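Staying at Hesside: frequently asked questions

Last updated 11/06/2025 by the Hesside reservations desk

How many rooms does the hotel have?

Hesside has 80 rooms across two buildings. The main house holds the larger rooms and all of the suites. The Midtbø wing, on the seaward side of the garden, holds the standard doubles and the family rooms. A covered walkway connects the two at ground level. The main house has a lift; the Midtbø wing does not, and its upper floor is reached by a single flight of stairs.

What are the check-in and check-out times?

Rooms are available from 15:00 on the day of arrival and must be vacated by 11:00 on the day of departure. Early check-in can be requested but is confirmed only on the morning itself. A late check-out until 14:00 is charged at half the nightly rate. After 14:00 the full nightly rate applies.

What does the room rate include?

The rate covers the room, breakfast, use of the indoor pool and wireless internet access. It does not cover treatments, dinner, laundry or the boat transfer. Half board can be added at the time of booking or up to 18:00 on the day before it is to start. It cannot be added for single nights within a longer stay.

How do I reach the hotel?

The hotel stands on the coast road north of Derton. From Derton station the journey is by taxi or by the hotel car, which runs twice daily and must be reserved in advance. Guests arriving by ferry are met at the pier if the sailing number has been given to reservations. If the sailing is cancelled, contact the desk before rebooking — the later boat lands on the other side of the harbour and the car cannot wait at both.

Is there parking on site?

Yes. Parking is free to residents and is not bookable. Four bays have charging points with Type 2 sockets; a cable must be brought or borrowed from reception against a deposit. Vehicles over the height limit shown at the gate should use the upper car park, which is unlit.

Can I send luggage or parcels ahead?

Parcels are accepted up to seven days before arrival. Each item must carry the guest's surname, the arrival date and the booking reference. Unmarked items are returned to the carrier after three days. The maximum accepted weight is 20 kg per item, and the hotel does not sign for goods on which duty is outstanding.
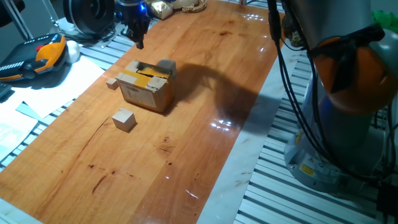 Items left behind after departure are kept for one month. Return postage is charged to the card on file, with no handling fee. Perishable goods, opened toiletries and newspapers are not kept.

What is Plustasetti?

Plustasetti is the hotel restaurant. It serves dinner from 18:30, with last orders at 21:15, and is closed to non-residents on Sundays. Residents on half board have a table held until 20:00; after that it may be released. Dietary requirements should be given at booking and repeated on arrival, as the kitchen works from the daily list and does not have access to the reservation notes.

Are children admitted to the pool?

Children may use the pool between 09:00 and 12:00 and between 15:00 and 17:00. Those under 12 must be accompanied in the water by an adult. The steam room and the sauna are restricted to guests aged 16 and over at all times.

Do you accept dogs?

One dog per room is accepted in rooms on the ground floor of the Midtbø wing. The charge is 100 per stay, in local currency, irrespective of length. Dogs are not admitted to the restaurant, the pool area or the main house lounge.

What is the cancellation policy?

Flexible bookings may be cancelled without charge until 16:00 two days before arrival. After that, the first night is charged. Advance-purchase bookings are not refundable, but the dates may be changed once, subject to availability and to any difference in rate. A change of name on the booking counts as a change — bookings made through an agent must be altered by the agent.

Is the hotel open all year?

No. The main house closes for the winter. The Midtbø wing closes earlier, at the end of September, and bookings held there for later dates are moved to the main house at the same rate. Pool maintenance is carried out in the final week before closure, and the pool may be unavailable for up to two days in that period.

How do I contact reservations?

The desk is staffed from 08:00 to 20:00. From a room telephone, dial 2168 for reservations and 2862 for the night porter. Written requests are answered in the order received, normally within one working day.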